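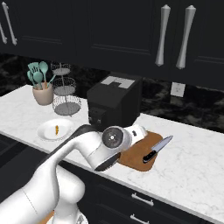
Robots and Automation > Buying and Budgeting

Budgeting for a first arm for kitchen tasks, what have I forgotten?

Asked by benchtop_beginner, Kesedard

Hello all, long-time reader, first proper question, sorry if it rambles.

I've been messing about with tabletop jobs in simulation for ages (carrot off the plate, carrot over to the chopping board, that sort of level) and I've finally got the go-ahead to spend real money on a real arm. We're a tiny outfit above a bike shop, so "real money" doesn't mean much to anyone else, but it's a lot to us! I want to get the order right the first time.

What I've got on the spreadsheet so far is the arm itself, probably a Dutow, and a two-finger gripper from Skokix. Then there's a worktop and a row of secondhand kitchen units, because I want something like my sim kitchen and don't fancy ending up with a bare table. The quote came through Mofokeng and it's good for 22 days, so I can't dither forever.

My questions, in no sensible order:

Do I pay for marble? In the sim it's white marble on top and dark marble behind, and it looks lovely, but I priced a real slab and had to go and lie down. Would laminate do, or am I going to regret it when the cameras see something completely different?

Is one gripper enough? I keep being told to buy a spare and I can't tell if that's good advice or just people who like buying things.

And where does the arm go? I've been placing it in front of the counter and reaching in over the edge, which is easy when you can drag the base about with a mouse. I've measured the real room and the units come up to 83 cm once they're on their feet. The stand I was looking at only comes in fixed heights. Is that daft?

Also if there's some boring cost everybody forgets, please tell me what it is before I sign.

Reply 1, marked as helpful

Ooh, I did more or less this, so let me save you some pain.

Worktop first. Get the laminate. You can buy it with a marble print, and if you're worried about looks then vary the counter in the sim a bit, a few colours and a few vein patterns, so you're not leaning on one finish. What I would spend on is the light. A shiny top under a single ceiling bulb gives you a great white smear exactly where the plate wants to go, and I lost a fortnight to that before I bought two cheap diffused panels. Put those on the sheet now.

Grippers: buy the spare fingers, skip the spare gripper. It's the pads that wear. Ask Mofokeng what the lead time is on pads alone, and get it in writing, as "in stock" can mean all sorts.

The stand matters more than you think. Don't buy fixed height unless you've tried that exact base position in the sim with your own measurements in, and check the far corners as well as the middle. Your utensil pot and that tiered basket thing are right at the back, and if you ever want the arm to fetch a spatula out of the pot you'll be reaching over everything else to get there. Get the manufacturer's reach figure, then knock a fair bit off, because at full stretch the wrist has hardly any say in which way the gripper points.

Boring costs: delivery up your stairs (a bike shop, so I bet they're narrow), an emergency stop within reach of wherever you sit, insurance, cable ties by the bucket, and plates. You will break plates. Buy melamine to begin with. And leave the knife out until you've done a proper risk assessment. I used a wooden one for months.

Reply 2

just get a cheap arm off an auction site and see how you go, you can always upgrade. mine was fine apart from the elbow

Added by benchtop_beginner, Wednesday

Thank you, this is so useful! (Not sure about the elbow.) I've taken the marble off and put lights on. I've also set the sim counter to my real height and moved the base round to the right, coming in towards the plate from that side. It feels better for the carrot, but I hadn't given a thought to the cupboards underneath. With a door open at the front there's suddenly a big flat thing sticking out into the room, and I was planning to put a stand more or less anywhere I liked. So now I'm wondering whether to go for an adjustable stand on a wheeled base. The adjustable one starts at 84 cm if you add the wheels, which would put it a centimetre above the worktop before the arm's even bolted on.

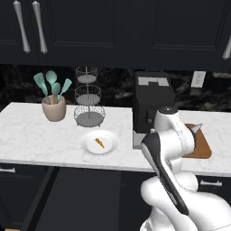
Wheels are the bit I'd argue with. Every time the base shifts you're calibrating again, and even good locking castors creep when an arm swings quickly. Bolt a plate to the floor, mark out where the doors swing, and if you want two positions put two plates down. It's dull but it's much cheaper than a posh trolley. A base a centimetre higher than the worktop is nothing to worry about, mine's well above. I'd ring Mofokeng and ask if the stand can be quoted as a separate line, then you can sign for the arm inside your 22 days and sort the stand out once you've had the units in and measured again. Floors over shops are never level.

Was this page useful? Yes / No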